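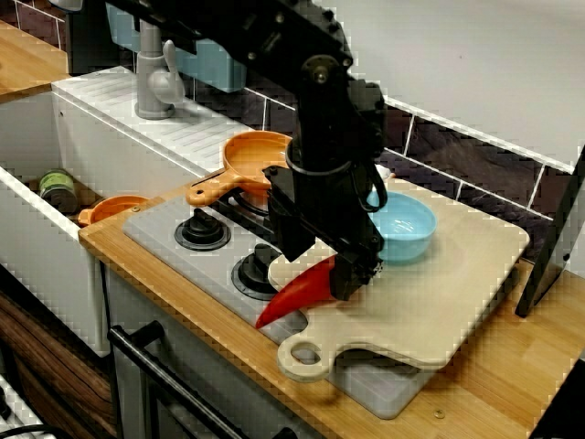
Wayne Petrenko

Kitchen notes, March, morning

The little kitchen is set out at last, and I'm delighted with it! It came over from Etside in two crates, tagged 2826 and 128, and both had the right things in them (a first). Crate 128 had the food and the pans, so that one got opened straight away.

Favourite thing so far is the red chilli. The shape is lovely, a proper curve down to the tip, and the colour jumps out against the beige of the cutting board. I'd like more pieces like it for the Erkosstead set, where the vegetables are all rather round and samey.

The board is a good size for the light blue bowl with room left over for chopping, but it has to sit over part of the stove because there's no other flat space that deep. I can live with that. The handle with the hole through it sticks out at the lower left, handy for pulling the board towards you when you want to get at what's underneath. I had thought of hanging it up between sessions — the hook from the old Mfaume unit would do — but it looks so right lying there that I'm leaving it out.

Sink side: small orange pot in the basin, can with the green lid further back. The tap is a nice bit of modelling, curved spout and a lever, and the ribbed drainer next to it is exactly like the one in my gran's kitchen. Orange frying pan lives at the back of the stove, handle to the left. Please put it back that way round, it fouls everything else otherwise.

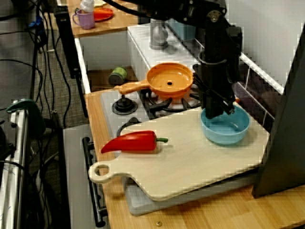
Chilli on the left half of the board, bowl on the right, frying pan behind.

I like the chilli lying flat with the tip towards the board's handle. You get the green stem showing as well, and the bowl has its own half.

To do: try the 3 mm felt under the board. Ask Over for 2 more bowls in the same blue, as it goes so well with the orange. Wipe down the wooden worktop and see if the grain wants a bit of oil. Crate 2826 after lunch, I can't wait to see what's in it.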